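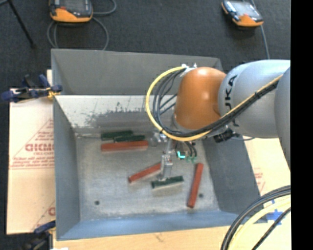
To: Penden Fund shareholder list
From: Natália Urban, Investor Services
Subject: Re: Reinvestment of the October distribution

Dear Mr. Nseir,

Thank you for your message, which I am answering on the list as other holders have raised the same point.

Bilal Nseir wrote:
> My September 2024 statement shows 1,240 units in the Urnik Income
> Fund, with distributions set to "cash." I asked for reinvestment
> in the spring. Will the October payment be reinvested, and is
> there a charge for the change?

The election on your statement is the one in force on the day the statement was prepared. A change applies to the next distribution only if the signed form reaches the Erusberg office five business days before the record date. Forms received later apply to the following distribution.

There is no charge for changing an election. Units bought through reinvestment are priced at net asset value on the payment date, and no sales fee applies. Fractional units are credited to three decimal places.

Holders whose units are registered through Sayegh Custody must send the form to Sayegh, as we cannot accept it directly. We have 79 forms on hand that were sent to us in error, and these will be returned by mail this week.

I could not find your spring request in our records. Please send me a copy with the date it was mailed.

Sincerely,
Natália Urban
Investor Services, Penden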